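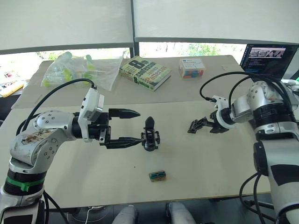
*Two arms, one table, and a little box between them.*

## Can a robot clear your table yet?

I get asked this more than you'd think, usually by people who have just spent a Saturday tidying and would like never to do it again. My answer is still "a bit, sometimes, if you help it" - and the helping is where most of my tips come from, so bear with me.

Picking up one small box from a bare patch of table is a fair job for a pair of arms. The stuff along the back is where I'd start to worry. A clear plastic bag changes shape every time you touch it, and the pieces inside slide wherever they please. A hardcover lying flat (there's a James Patterson back there, *8th Confession*) is hard to get a fingertip under, even for me with my bad thumbs!

My friend Fitzgerald Mbeki, who has spent far more hours on this than I have, once kept a tally of pickups in his shop. Out of 429 tries, 38 ended with the thing on the floor, and most of those were bags or floppy packets. He still sorts his own screws.

If you're getting a table ready for a machine, or for a helpful six-year-old, I'd do it this way:

- Keep the middle clear and push everything else to the back.
- Leave a hand's width between things.
- Tip bagged parts into an open tub with stiff sides.
- Stand books up between bookends, or let the spine hang a little over the edge.
- Pull the blinds down if the sun is strong, as glare on shiny packaging can fool a camera.
- Tie up loose cables before anything starts swinging about.

Give it 10 minutes before you begin and you'll save yourself plenty of crawling under the table later on.

As for folding towels, I'm still doing those by hand, with the radio on, and I don't mind it much. Wiping up crumbs I would happily hand over tomorrow.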